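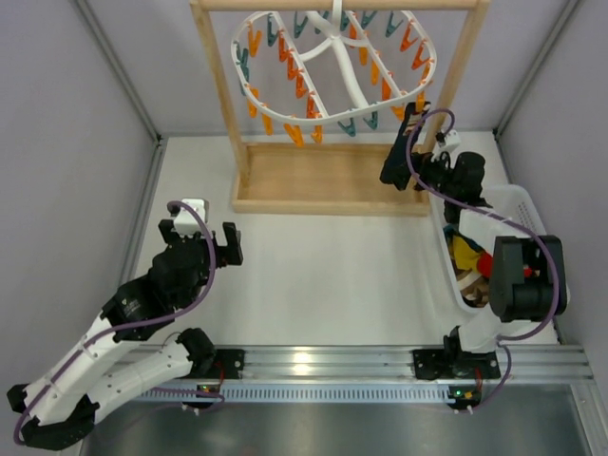 According to one reader who has the same kit on order, the only question worth asking about a laundry cell is whether it can let go of a clothes peg cleanly. We agree that it matters a good deal, and we have tried to cover it in the notes on this page.

Home Reviews Kits Galleries Spares Contact

Flakdale two-arm bench kit: gallery

The Flakdale is sold by Fustico as a complete bench for handling cloth and other soft items. It comes with two arms, a front rail, mounting plates, control boards, cables and the walls of the enclosure. The hanging rack is an extra. Pliter supplies the software, and the licence for the first year is in the price. We had the kit for most of November and used it mainly for hanging up socks.

Assembly took two of us a day and a half. The rail goes on first, then the plates, then the arms. The printed guide is clear up to the cabling and thin after that. We had to write to Fustico to find out which board should be powered first, and had a reply the next morning.

The sock job

The dark navy sock is at the hanger with the right gripper beside it, and the left arm has nothing in its gripper. Socks are a fair test of the kit. They are small, they twist, and the opening is hard for the software to find.

We ran 500 attempts over the loan period, all with single socks. Of these, 457 ended with the sock on the hanger and the peg closed over it. Most of the rest were dropped on the way from the basket. A few went up by the toe, and we counted those as failures although Pliter's own scoring would have passed them.

Thick socks did better than thin ones. Dark colours gave no more trouble than light ones once we had evened out the lamps, a job the guide suggests doing at the start and which we left until the second week.

The pegs are the ordinary sort that come on a clip hanger. Stiff springs were a problem. We swapped the worst of them and would advise any buyer to do the same before starting.

Left arm at the hanger end

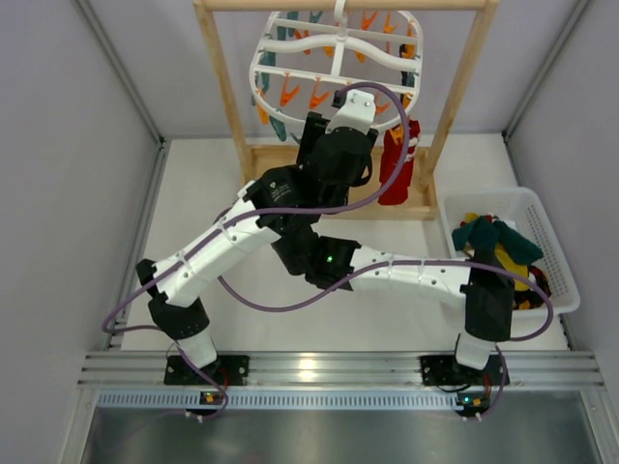 Reach and crossing

The arms share one rail and can pass over each other, so the software has to keep track of both. We had one light knock in the whole period, at low speed, and both arms stopped as they should. Slowing the arms to 50 per cent in the middle of the bench cured it, at the cost of a few seconds on each sock.

Cables

The purple cables are long enough for any position we tried. They do wander. Fustico sells a set of clips, and we think these should be in the box.

Spares and wear

Fustico gives a figure of up to 1,000 hours for the gripper fingers. We did not get near that and cannot comment. Replacement fingers are sold in pairs and are changed with the small key supplied.

Other kits

We have also looked at the Guerra single-arm bench, which is cheaper and quicker to set up. It will pick clothes from a basket well enough, but with one arm it cannot hold a peg open while placing a sock. For hanging work we would choose the Flakdale. For sorting alone, the Guerra is sufficient.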